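Handout 4: Shelf Space and the Small Purchase

Course: Introduction to Retail Management. Please read before the session and bring your own notes from the store visit.

In this handout we look at how a small food store decides what goes on a shelf, and how a customer decides what goes in the basket. The two decisions are connected, but they are made with different information. I use the word "basket" in two senses: the object, and the list of goods that one customer pays for at one time. 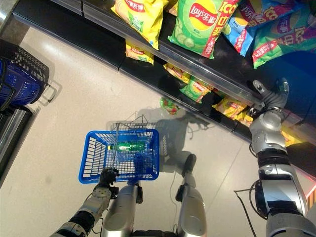
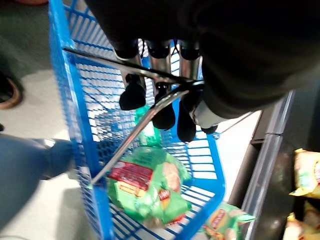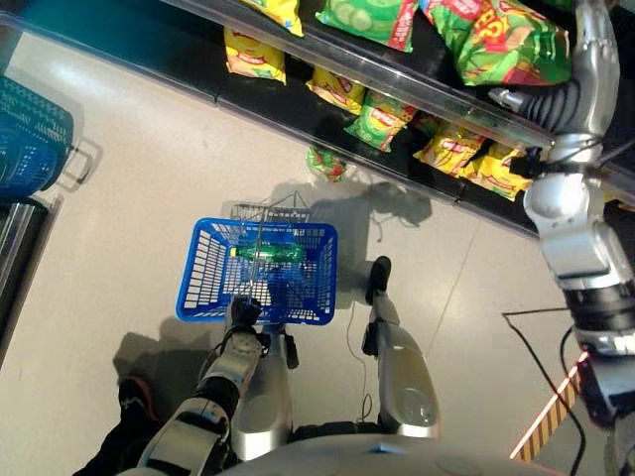
## 1. Basket size

The average basket is the total sales of a period divided by the number of receipts. It is a simple number and it hides many things. A store with many very small purchases and a few very large ones can have the same average as a store where everybody buys a medium amount. For this reason, please always ask for the median also.

In our course case, the Rotthorpe store, there were 600 receipts in the week that we study. Of these, 60 had one item only. In the exercise you will calculate what share this is, and you will say if the store should care about it.

## 2. Planned and unplanned purchases

A **planned** purchase is one which the customer had in mind before entering. An **unplanned** purchase is decided inside the store. Between them there is a third kind, which students often forget: the customer planned the category ("something to drink") but did not plan the brand.

Snacks and cold drinks are often bought without a plan. Flour and salt are usually planned. This does not mean that flour can be put anywhere. If the customer cannot find it, she may leave without the other things too.

## 3. Facings

A facing is one unit of a product that the customer can see from the front of the shelf. If three packs stand side by side, it is three facings. If they stand one behind the other, it is one facing.

More facings usually bring more sales, but the effect becomes weaker with each one added. The Sombatkul worksheet (second page of the course pack) has a table for this. Note that in the table the shelf has space for 17 facings, and you cannot go over it.

Points to check when you make your plan:

- Heavy goods go low.
- The price label must be under the right product. It sounds too simple, but I see this mistake every year.
- A product with only one facing looks sold out quickly.
- Leave the slow products for last. Decide the fast ones first.

## 4. Exercise

Work in pairs. Fakeck and Elon are two brands of crackers in the case. Fakeck sells faster, Elon has the higher margin per pack.

1. Divide the shelf between them, using the worksheet.
2. Write up to 7 sentences to explain your division.
3. Change one assumption and do it again. Which result surprised you?

Please hand in the paper version before noon. Calculators are allowed, phones are not. The solution will be discussed in the January session, together with the topic of waste and expiry dates.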